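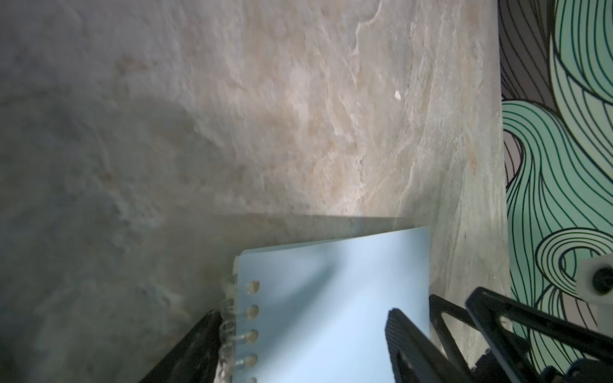
Budget for a second arm: what am I forgetting?

Posted by stonebench_43

We run one small arm with a two-finger gripper, picking up stationery and other flat items. I've been told to price a second station for September. The Turnel quote came to 2,461 for the arm and gripper, and my ceiling is 4,000 for everything. The light blue spiral notebook is typical of what it has to hold: plain cover, clear coil down one side, one finger on the coil and the other on the cover. We work on a stone-patterned surface and I'd like to keep the same for the new one.

Is the rest of the money enough, and what should I put on the list besides the arm? I've never bought one of these from scratch.

Mikuš

It should be enough if you don't buy everything new. My list would be:
Spare finger pads, two sets. Coils are harder on them than flat covers.
A spare cable for the wrist camera.
A power supply of its own. Don't share one between two arms.
A proper lamp. Shadows across a veined surface can be a nuisance if you use the camera to find the edge of things. I paid 95 for mine and wish I'd bought it first.
Delivery and tax. Check whether the quote has them in, as mine didn't.
Keep a few hundred back for the first month. You'll find something that doesn't fit.
On the surface, I'd try a plain matt sheet before paying for a second one with a pattern. It's cheap to test on the station you already have.

Zenetti

Get the Stenar, we've got two and they're fine.

tall_order

Ask Turnel how long spares take before you sign. We waited 43 days for one bracket and the station did nothing in that time. Also ask if the fingers are the same part as on your present arm. If they are, one box of spares does for both and you can take a set off the list above. I can't help with the Stenar, never used one.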